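# In defense of the soft, boring fingertip

I have spent a good part of this July comparing hand-held grippers, and I'd like to put in a word for the part people seem to care about least. When a new gripper shows up, everyone asks about the camera. Then they ask how wide it opens, and then (if they've been burned before) how it talks to the controller. The pads come last, if they come up at all, and by that time somebody has already placed the order.

I was just as guilty! When Tyyne Toivonen and I started our comparison at Gikia, I had a lovely spreadsheet with a column for the field of view, a column for weight, even a column for how tired my wrist was after an hour. There was no column for pads. Tyyne added one on the second Saturday, without saying a word to me, and by the end of that month it was the only column either of us looked at.

My quarrel is with the way we test. Most bench tests I've read use a block, a cup, and a ball, all of them stiff and well behaved, and a gripper with hard, slick tips will pick up a block 1000 times and make a very handsome chart. I don't doubt the charts. I only wonder who has a house full of blocks. What I have in my house is crackers, and socks, and bags of crackers that somebody has folded over and shoved behind other bags of crackers.

A snack bag is a wonderful, maddening thing to grip. It's mostly air, and it slides over itself, and if you squeeze hard enough to be sure of it you have crumbs. A bar in a long wrapper is a different problem altogether, being stiff in one direction and thin in the other, and gumballs shift around inside their pack and change its shape under your fingers. Put all of those in one carton and you have a better test than anything I could buy from a catalog, and afterward you can eat the equipment.

I'd also take the whole business out of the lab and put it on something soft. A table forgives you. Bedding gives when you press on it, so a flat packet sinks in just when you want its edge to stay up, and I learned more from that in one evening than in 3 weeks at a bench.

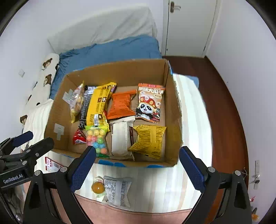

Paavo Pitkänen read a draft of this and wrote back that I was giving the pads too much credit: give him a mediocre pad and a good view of both fingertips, he said, and he'll beat a fancy pad on a camera that loses the tips behind the carton wall. He thinks my spreadsheet was right the first time.

Well, he has a point, and I've gone back and forth on it. You do need to see where the tips are going, particularly when there's a tall side to reach over. But a better view only tells me sooner that the packet is slipping, and I'd still like it not to slip. Paavo and I have agreed to swap tools for 2 weeks and complain to each other afterward.

So my request to anyone setting up a comparison this summer is a small one. Order a second set of pads along with the gripper, in a different texture if the maker offers it, and run the same carton with both before you touch a single camera setting. Write down what dropped. Tyyne would like me to add that you should wipe the pads between runs, as salt gets into the grooves, and she is quite right about that.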